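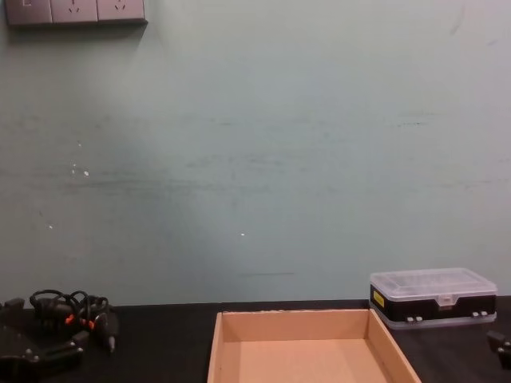 Department of School Grounds and Outdoor Learning, Skalness Unified Schools

Skalness Playground Leaf Records: README

Summary

This data set holds records of leaf fall and leaf clearing on elementary school playgrounds in the Skalness district. It contains 2506 records, one per line, covering two fall terms at 40 school sites. The records were made by classroom teachers and grounds staff as part of the outdoor learning program and are released for use by teachers, families and anyone who plans outdoor time for young children.

Contents

records.csv: the main table
sites.csv: one line per playground, with surface type and tree cover
notes.txt: free-text remarks from teachers, edited to remove the names of children
CHANGES.txt: corrections made after the first release

Fields in records.csv

site_code: short code that matches a line in sites.csv
term: 1 or 2
week: week of the term, counted from the first day of classes
zone: one of blacktop, grass, sandbox, equipment, path
depth: none, thin, ankle or deep, judged by eye
condition: dry, damp or soaked
cleared_by: staff, class, family day or not cleared
play_use: whether children used the leaves during recess (yes, no, unknown)
grade: grade level of the class that made the record, left blank for records made by grounds staff

How the records were made

Each site received a one-page form and a set of depth cards. Forms were filled in after morning recess. Teachers of kindergarten and first grade were asked to let children choose the depth card as a group, and the teacher then wrote down the choice. Forms were sent to the department at the end of each month and typed in by office staff. Petro Sydorenko checked the typed records against the paper forms and settled unclear entries with the schools by telephone.

The Durkard and Echeverría campuses joined in the second term only. Vutargate Elementary changed its zones partway through the first term, when its old sandbox was removed. Its earlier sandbox records have been kept under the original code.

Known limits

Depth is a judgment and should not be treated as a measurement. Classes differ in what they call ankle depth, and kindergarten records tend to run deeper than staff records for the same zone.

Weeks with heavy rain are thinly covered, as many schools held recess indoors.

The play_use field was added after the first month of term 1. Earlier records are marked unknown. In about 65 records the grade field was filled in with a room number; these have been left blank.

Permitted use

The files may be copied, shared and adapted for teaching, planning and study. Please name the department as the source. The files may not be used to rank schools or to assess the work of individual staff members.

Privacy

No child is named in any file. Photographs and drawings returned with the forms are not part of this release and remain with the schools.

Corrections

Schools that find an error in their own records should write to the department, giving the site code, term and week. Corrections are added each March and listed in CHANGES.txt. Paper forms are kept at the department office and may be viewed by appointment.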